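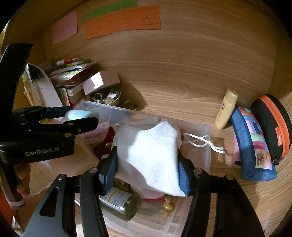

Private label and shelf position: speaker notes
Hiltham Retail Marketing Forum, session 5

Slide 1. Title
Introduce self. Slides go out afterward, notes do not. Questions at the end except for definitions, which can be asked at any point.

Slide 2. Scope
This talk covers store-brand soft drinks and how they are named and placed next to national brands. It does not cover pricing law or contract packing. The working case is Skilavia, a sparkling water line sold by the Amrani grocery chain. I worked on the line for its first two years. Georges Qaisi ran the buying side and has cleared everything shown.

Slide 3. Terms
Private label: product owned by the retailer, made by a third party.
Copycat: private label that borrows the color and bottle shape of the category leader.
Standalone: private label with its own name and no retailer logo on the front.
Skilavia launched as a copycat and was moved to standalone. Most of the talk is about that move.

Slide 4. Starting position
Amrani had 60 stores carrying the line. Placement was directly to the right of the leader, same shelf height, same bottle size. Trial was good. Repeat purchase was poor. Read the chart from left to right and pause on the second bar, which people tend to confuse with the first.

Slide 5. Why repeat was poor
Clementina Rebelo's team ran the shopper interviews. Many buyers could not recall the name. Several thought they had bought the leader in a new label. A shopper who doesn't know what they bought can't ask for it again. Mention that the interviews were done at the store exit, so recall was tested within minutes of purchase.

Slide 6. The name test
Four candidate names, one of them the existing one. Sample was 1,000 loyalty card holders, split evenly by candidate. Measures were recall after one week, ease of saying the name aloud, and fit with water. Skilavia came second on fit and first on recall. The name stayed. The label, cap color, and shelf position changed.

Slide 7. Label
Old label: blue, leader's layout, Amrani logo at top.
New label: name set vertically, source region in small type, Amrani address on the back only.
Plaltach did the design work. Three rounds. Skip the first round if short on time.

Slide 8. Placement
The new bottle went to the end of the water section, away from the leader. The buying side objected, with some reason: adjacent placement is where the price gap shows. The compromise was a trial in 20 stores starting in February, with the other stores unchanged except for the label.

Slide 9. Results
Trial purchase fell in the moved stores. Repeat purchase rose, and by the end of the test it more than covered the loss. In the unmoved stores the new label alone gave a small gain in repeat. State clearly that promotion calendars were matched but local competition was not.

Slide 10. Limits
One category, one chain. Water is cheap and bought often. I would not carry these results over to coffee or cleaning products without a new test. Abdelghani Ashour has a snack data set that points the other way; refer questions on it to him.

Slide 11. Practical points
Measure recall before touching the design.
Test label and placement separately.
Agree on the repeat window in advance. We changed ours once and had to rerun two months of reports.

Slide 12. Contact and questions
Leave the slide up. Handout is at the back table. Next speaker is Ultan Ó Dálaigh on loyalty pricing.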